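Reading diaries and what people do with them
Project report, module 2, Tudside reading group study
Sabina Haque, July 2025

What I wanted to find out: do people who write down the books they read pick different books afterwards? Started in November with 24 readers from the Tudside library group. Each got a plain notebook. No rules on what to write, which I regret a bit now (see problems).

By the end we had 135 entries. Longest one ran to 599 words, all on a single novel, Retilia by Janssen, which the writer hated. Shortest was "no". Most are a title, a date, a line or two.

Main finding so far. Readers who wrote about how a book made them feel tended to go back to the same author. Readers who only put the plot moved about more. Not a strong pattern, but it's there in both halfs of the group.

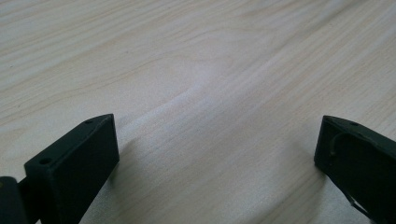
Aidan Kavanagh: I'd be careful with that. My diary is all plot and I read nothing but Janssen from Christmas to Easter. Did you count rereads as going back to an author? I put down Retilia twice and I don't think the second time should count.

Fair point. Rereads were counted, they shouldn't of been. Took them out and the pattern is weaker but still there. Table to be redone before hand-in.

Problems. Some people stopped writing when they gave up on a book, so the abandoned ones are mostly missing. Lasta is the obvious case. Everyone talked about leaving it halfway, hardly any diaries mention it. Also handwriting. Also people knew I would be reading them, so maybe a few more classics than normal. 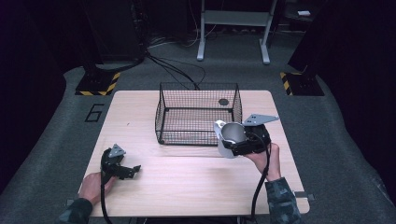
Fig. 2. Table with wire-mesh basket, cup held on the right.

Next time: one fixed question per book, probably "would you lend this to a friend?", and a seperate page for books not finished. Would also like a group that doesn't already meet up, as ours swap recomendations every session and that muddles everything.

Still to do: references, table, thank-you notes to the readers.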